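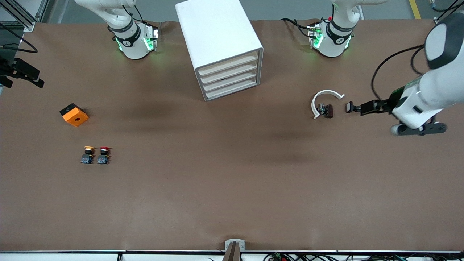 A large brown tabletop with a smooth, matte surface

Tabletop

18 June 2021 | By Leonie Te Moana

A tabletop is the flat upper part of a table, the part that carries plates, papers, elbows, tools and everything else. It is one of the oldest and most useful surfaces people make, and for much of its history it was a separate object from the thing that held it up. The word is also used loosely for the working surface of a desk, bench or counter.

Early tops

Stone and wooden tables are known from ancient Egypt, and the Greeks and Romans made small tables in wood, bronze and marble. In the great halls of medieval Europe the usual dining table was a set of long boards laid across trestles. When the meal was over the boards could be lifted off and stacked against a wall, leaving the floor free for dancing or sleeping. This wonderfully simple arrangement left its mark on the English language: "board" came to mean the food served on it, as in "room and board," and later the people who met around it.

Tops fixed to their frames became more common from the 16th century onward. Joiners then faced a problem that still keeps furniture makers busy. A wide panel of solid wood swells across the grain in damp weather and shrinks in dry weather, while hardly changing along its length. A top that is glued or nailed tight to its frame can split. Slotted screw holes, wooden buttons and small metal clips all let the panel move a little while holding it down, and a look under an old dining table is a real treat for anyone who likes clever joints.

Shapes

Rectangular tops are the most common, partly for the plain fact that they fit against walls and against each other. Round tops seat people at equal distances and have no corners to bump into, but they are hard to reach across once they get large. Ovals and long shapes with curved sides fall somewhere between the two.

Many tops change size. The drop-leaf table has hinged flaps that hang down at the sides. The gateleg table supports its flaps with legs that swing out like a gate. The draw-leaf table hides its extra leaves under the main top, and pulling them out lets the center settle down level with them - a lovely thing to watch the first time. Tilt-top tables, popular in the 18th century, have a top that tips up to vertical so the table can stand in a corner.

Materials

Solid wood remains a favorite for dining tables. Veneered panels use a thin sheet of decorative wood over a cheaper or more stable core. Plastic laminate spread quickly through kitchens and diners in the 20th century, bringing bright colors and easy cleaning with it. Glass, marble, granite, slate, steel, tile and linoleum all have their uses too. Marble stays cool under pastry dough but is marked by lemon juice and vinegar. Linoleum, better known as flooring, makes a quiet and pleasant surface to write on.

Finish

The finish affects how a tabletop looks and feels at least as much as the material does. A glossy surface reflects light in one main direction, so lamps and windows show up in it as bright spots. A matte surface scatters light widely, which cuts glare and gives colors a softer look. Matte tops suit reading and drawing for this reason, though rubbing can polish a matte finish over the years and leave shinier patches where hands and sleeves rest.

Oil and wax are easy to repair at home but give modest protection. Shellac produces a beautiful glow and dislikes both alcohol and heat. Varnish and polyurethane are tougher, and come in every sheen from flat to mirror-bright.

Edges

The edge is easy to overlook and a joy to study. A square edge looks crisp but chips and dents readily. Rounding it over makes it kinder to forearms. A bevel on the underside makes a thick top look thin from a normal standing height, and a raised rim keeps small items from rolling off, a feature long valued on ships.

Care

Most tops need only a soft cloth, a little mild soap and prompt drying. Coasters and trivets prevent the pale rings that hot or wet items leave in some finishes. Strong sunlight can fade one species of wood and darken another - cherry is famous for deepening in color - so vases and mats are best moved from time to time.

Last updated in December by Lorna Chisholm
Filed under: Furniture > Tables > Parts and surfaces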